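Home Reviews Lab kit Automation Contact

Vestorar gripper, after 613 cycles

We bought the Vestorar to lift pipettes off a stand and put them back. The arm was sound. The fault was in the grip: 9 times the fingers closed before they had reached the pipette body, and twice they knocked it off the bar. The log showed no error.

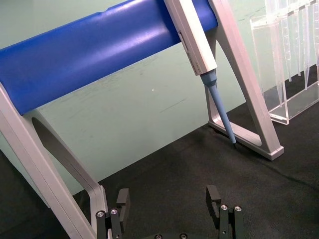
Mansour had the same trouble with theirs and wrote that a firmware update in April cured the early closing but made each pick slower. We installed it and ran another 100 picks – no drops, though a cycle now takes over a minute.

Fine for unhurried work. Keep hands clear, as the stop button lags.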